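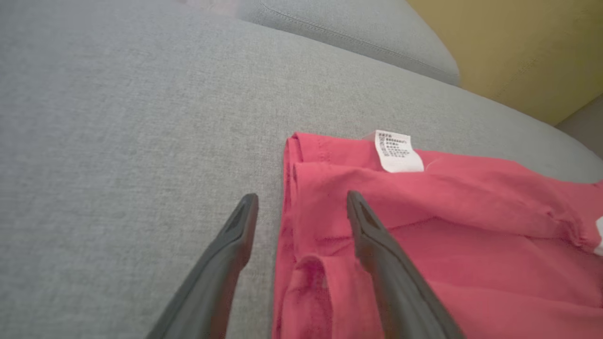
Boglárka Bakos
Fiction contributor

The Night Ferry to Prernen

The ferry left Clegg at dusk with 40 passengers, one goat and the biggest cake Mwangi Obura had ever baked. He'd tied the box to a bench with his own belt and was holding his pants up with one hand, grinning at everybody who came by.

"Is it a wedding?" asked the woman across from him.

"Better! My sister passed her pilot's exam. She's been trying for 4 years – 4 years, and the whole island has heard about every one of them."

The woman laughed and moved her bag so he could stretch out his legs. Her name was Tobiloba Babalola, and she was coming home with a trumpet she hadn't played since November.
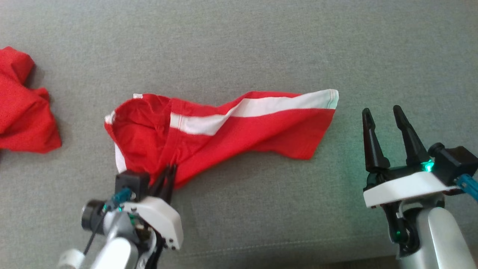
Past the lighthouse the wind got up, and oh, what a wind it was! Hats went. A newspaper went. The goat lay down on somebody's coat and shut its eyes. Mwangi threw himself over the cake like a goalkeeper, and Tobiloba threw herself over Mwangi, and the two of them slid the whole length of the deck and back again, whooping.

"Did it hold?" she shouted.

He lifted the lid an inch. One sugar airplane had lost a wing. The rest was perfect, all six layers of it, lemon and coconut and a little ginger.

"It held!"

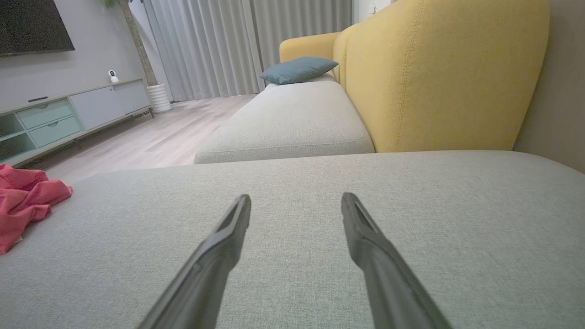
By midnight the water was as flat as a plate and there were more stars than he knew what to do with. Old Captain Azar came down from the wheelhouse with a pot of tea and wanted to hear about the exam, and then about the trumpet. So Tobiloba took it out of its case. The first note was awful. The second was worse. The third went out over the dark water, round and gold, and a dog on shore answered it.

"Again," said the captain.

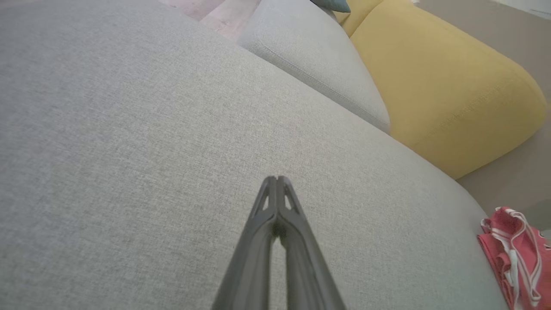
She played until they could see the lamps on the Prernen dock. Mwangi's sister was standing under the last one in her new jacket, waving both arms over her head, and he forgot all about his pants and waved back.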